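Building a hand-held gripper at home, and whether you should bother

July 5, 2020

Hand-held grippers are the current answer to the problem of teaching a robot arm to pick things up without owning a robot arm. You squeeze the handle, the jaws close, a camera watches. I remain unconvinced by half the claims made for them, but the build itself is a decent one and can be done on a bedroom table.
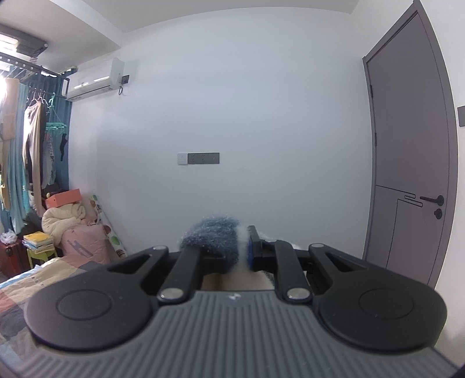

What you are making

A grip housing you hold in your fist, two parallel-linkage arms that bring the jaws together, and a camera looking over the top. The drawings I used are the Kimener set, second revision. The arms follow the Mitsotakis-Vlachou layout, where each one is a pair of plates with a long slot in the outer plate and a pivot at each end. If you have come across the first revision, leave it alone. The slots are too short and the jaws stop before they meet.

Kimener's own page says an afternoon. I would put aside two weekends, more if you have to share a printer. I did the printing and the drilling at Lanetside, where the machines are fine as long as you check the bed level yourself, and everything else at home.

What you need

- The printed parts: housing in two halves, four arm plates, two pads, trigger, cable guide
- Four pivot bolts with plain metal caps, and washers for both sides of each
- A light return spring. The one on the parts list is too stiff
- Small tub of dry lubricant. I used Brendura. Any dry one will do, whatever the forum tells you
- A wide-angle camera and a bracket to suit it
- Files, fine abrasive paper, a hand drill, a good light

You will see people recommend bearings for the pivots. I tried them and took them out again. They add weight at the front, where you least want it, and the slop in this design comes from the slots.

Step 1. Print the housing first

It takes longest and it is the part most likely to go wrong. Print it with the ribs facing up. The instructions say the ribs improve cooling for the motor, which is a strange claim for a tool with no motor in it. They do stop it turning in a sweaty hand.

Check the two halves against each other before you go near the arms. If they rock on a flat surface, print again. I have read several cheerful posts about pulling a warped housing straight with the screws and I don't believe the people who wrote them used the thing for more than a day.

Step 2. Clean up the slots

File along the slot, never across it. Stop as soon as the bolt slides under its own weight. Go past that and the jaw will wobble, and every grab you record will have a wobble in it that some poor program then has to learn.

Do all the slots in one sitting with the same file. Mine were done over two evenings and the left arm has always been looser than the right.

Step 3. Fit the pivots

Bolt, washer, plate, washer, plate, cap. Tighten until the plate stops moving, then back off a quarter turn. Keep the lubricant off the caps or you will never grip them again with a spanner.

The guide suggests thread glue at this point. Wait. You will have the arms apart at least once more.

Step 4. Set the jaws level

Close the jaws on a strip of card and hold them up to a window. Light should show evenly along the join. If there is a wedge of light at one end, one of the arms is on the wrong way up, which is easily done as the plates look nearly the same. The drawings mark them A and B in lettering too small to survive printing, so scratch your own marks on the inside.

Step 5. Spring and trigger

Hook the spring to the trigger first and the housing second. With the stiff spring from the parts list my hand ached within minutes, and I noticed I had started snatching at things to get it over with. A lighter spring opens the jaws more slowly. I have seen this described as a fault. It is no trouble at all unless you are in a race.

Step 6. Mount the camera

Set it behind and above, so that it takes in both arms, whatever is between them and a good deal of the room beyond. The housing will fill the bottom of the view. Kimener calls this wasted picture and sells a taller bracket to cure it. I tried the taller bracket and the jaws ended up so small I couldn't tell a good grip from a poor one. The short one went back on.

A wide lens bends everything towards the edges. Door frames bow, walls curve. You can correct for it afterwards if you care to, though I have yet to see anyone show that it makes a difference for this sort of work.

Step 7. Try it on something awkward

Everybody tests with a wooden block. A wooden block proves that the jaws close, and you knew that at step 4. Use something shaggy. I went for a fuzzy blue thing, a small dark clip or bracket and some white fluff, all bunched between the pads, and learnt more from it than from any amount of blocks. Soft things squash, so the trigger position tells you very little about how well you have hold of them. They also hide the tips of the jaws from the camera. Any recipe that works out the grip from jaw width alone needs to explain what it does about that, and the ones I have read don't.

Do it in an ordinary room too. The bedroom has a patchwork quilt on the bed, clothes and hangers on the rail, books stacked on a stool and a big plain white wall, so there is clutter on one side and very little on the other. Clearing up first would make for prettier recordings and a tool you had only tried in a tidy room.

Step 8. Tighten, glue, leave alone

After the first proper session take the arms off, wipe out the slots, put them back and now use the thread glue. A drop at each pivot.

How many recordings?

The figure that gets passed around is 2,000 grabs for one simple task. I can't find where it came from. The page everyone links to links to another page, which links back. I stopped at 144 and went through them by eye, and by then I had a list of things wrong with my own handling that no larger number would have put right. I dawdled before closing. I came in from the same side nearly every time. Fix that sort of thing first and then decide whether you want to spend your evenings on the rest.

Things that will probably go wrong

Jaws stick half open. Dust in a slot. Take the arm off and wipe it. More lubricant makes it worse.

One pad turns on its mount. The recess in the pad is a loose fit on the Kimener drawings. A ring of thin tape round the boss will hold it.

Picture goes dark when you turn towards a lamp. The camera is setting its own brightness. Lock it before you start, and if yours can't be locked, turn the other way.

Housing creaks. They all creak.

Was it worth doing?

As a build, yes. I'd do the arms again tomorrow. As a way of getting a robot to tidy a bedroom I have my doubts, and I'll believe it when somebody shows me a whole run from start to finish with no cuts in it. I still use mine most evenings. If you have made the first revision work, do leave a comment, and please say what you did about the slots.

2,632 shares
2 comments

Related
Filing slots by hand without ruining the plate
Dry lubricants compared: is Brendura worth the extra?
Levelling a shared printer bed at Lanetside
Mitsotakis-Vlachou linkages: which way up?
Do you need a robot arm at all?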